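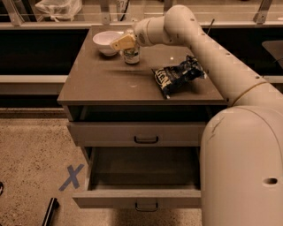 Do I need a background in robotics to apply for the equipment planner position?
What we need most is someone who is comfortable with quotes, lead times and a spreadsheet that keeps changing, and the robot side can be learned once you're here.

Plorkis is looking for an equipment planner to join us in June. You would look after the budget for the Tirport project, where we are teaching robot arms to handle ordinary things around the home, and you would be the person our engineers come to before they buy anything. That covers grippers and spare parts, of course, but also furniture, cables, groceries and all the small purchases that seem like nothing until they are added up at the end of a quarter.

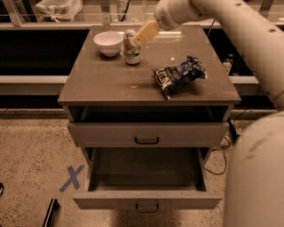

We would also love your help with the bigger decisions. We have to choose whether to lease or buy 2 more arms for our Junden site, and somebody patient needs to sit down with the suppliers and go through service contracts, shipping and training line by line – we haven't given that the time it deserves. You'd keep our parts list too, which now runs to 200 entries and could use a good tidy.

Experience with purchasing or lab management would be very welcome, and so would 5 years of running a busy stockroom or a school theater. The position is 80 percent of full time, with flexible mornings. 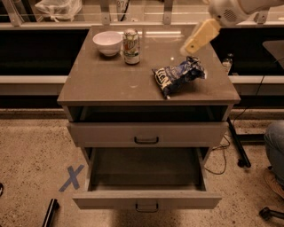
Cabinet-top work with a bowl, a drink can and a bag of chips.

To apply, send a resume and a short letter to Hui-mei Sin at Plorkis. Please tell her about a purchase you planned and would now plan differently – she reads every letter herself and is glad to talk by phone beforehand.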